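Final Project Report: Does the Blurb Lie? Plot Summaries and the Movies They Belong To
Film and Media Writing, submitted Sat 19 April

1. Why we did this

Our group has been burned by movie blurbs before. One of us rented Derner because the summary promised "a laugh-filled weekend at the lake." Derner has a lake in it. The weekend is spent looking for the older brother, and he is in the lake. The blurb writer presumably stopped watching before then, or has a very different family from ours.

So when the assignment sheet asked for a project on "film and its paratexts," a word we had to look up, we picked the short summary that sits beside a title on a rental site or on the back of a case. We wanted to know how much of a movie it covers and whether it tells you what kind of movie you are about to watch.

2. What we watched

We settled on 4 features: Derner (lake drama, sold as comedy), Gultis (army comedy, sold as army comedy), Nông (farm family saga, 3 generations, subtitled) and Stusteck (heist). We had planned on more. Then we found out how long Nông is.

For each one, 2 of us read every summary we could find before watching and the others went in cold. Afterward everybody wrote their own summary without looking at anything. We collected 804 sentences in all, counting the published ones and ours, and sorted them by which part of the movie they talked about: the setup, the middle or the ending. Sentences that weren't about any part of the movie ("A must-see!") got their own pile. It was a healthy pile.

3. What we found

Published summaries live in the first act. For Stusteck, hardly any of them get past the planning of the robbery, and one never gets past the lead's divorce. We understand the reasons for this, having all had an ending spoiled by a roommate, but the effect is odd. Read enough of them in a row and you start to believe movies are mostly people arriving in places.

Tone was the bigger surprise. Gultis came off well, and its summaries were as loud and cheerful as the movie for the first hour. None mention the court-martial. The summaries for Nông all use the word "sweeping," including one that uses it in back-to-back sentences, and we spent part of the third hour looking for anything that swept. The readers in our group expected battles and got irrigation. They liked the movie less than the people who had gone in cold, and said so at length.

Our own summaries were no better, only bad in the other direction. We gave away every ending. We also wrote far too much about minor characters we happened to like, and the getaway driver in Stusteck, who has maybe six lines, takes up more room in our write-ups than the woman who plans the job.

4. Problems

The sorting took forever. We disagreed about where the setup of Derner ends, and the argument outlasted the movie. We went with "when the phone rings," then realized the phone rings twice.

We also held the screenings in whatever room was free, so conditions varied. Stusteck was shown in a room with a blind that wouldn't close, and the big vault sequence takes place in the dark. Anyone's notes on that part should be read with some charity. Nông made people cry, to the annoyance of the members who had called it boring.
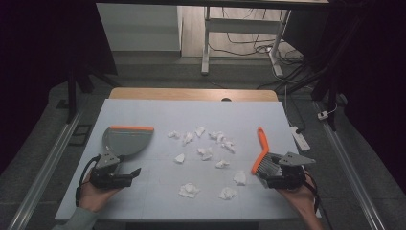 Figure 1. Crumpled tissues on a white board, with a dustpan at the left.

5. What we would change

Next time we would agree on the categories before watching anything. We would also ask people to rate their expectations in writing, ahead of time, instead of trusting them to remember. Everyone remembers having been right.

A follow-up could start in September and use trailers, which have the same problem with better music. We would leave Nông off the list, though two of us have since watched it again.

6. Materials

The coding sheet and our own summaries are in the class folder. The summary of Gultis written entirely in capitals is staying in, at its author's request.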